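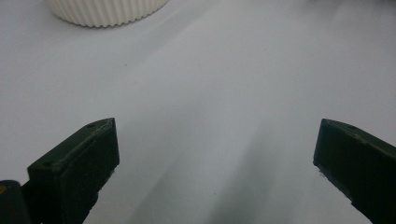
What should I put on the table first when I lay out a white still life?
Start with the piece that has the most texture. Ribs, flutes and ridges give your eye something to hold on to when everything else is pale, and you can build the rest of the group around them.

Week 3: White on White
Studio Basics, Hodunance Arts Center
Notes by Kerubo Shemweta

I look forward to this session all term! White objects on a white ground sound dull until you sit with them for a while, and then you start seeing blues, creams and about five different grays you'd have walked right past.

Laying out
Clear the table completely and wipe it down. Put one ribbed or fluted piece toward the back, a little off center, and leave a good stretch of open surface in front (more than feels comfortable). Shadows need somewhere to fall. Keep plain, smooth pieces for the second half.

Things to look for
Where does the side wall end and the table begin? On a fluted piece the bottom edge is wavy, so draw the wave first and the ribs second.
Squint at the ground. A flat white surface is hardly ever one white, and soft gray can spread a long way across it.
Compare the object's white with the table's. Is one warmer? Write the answer in the margin before you pick up a pencil.

Exercise
Two drawings, 22 minutes each. In the first, no outlines at all, only tone. In the second, use line for the ribs and leave everything else blank. Lorna Mercado's group tried it the other way around in February and got some gorgeous results, so swap them if you like.

Bring
A soft pencil, a kneaded eraser, and one white object from home no taller than your hand. Cups, jars, lids and small vases are all great. Paper is in the Zamani room, second shelf.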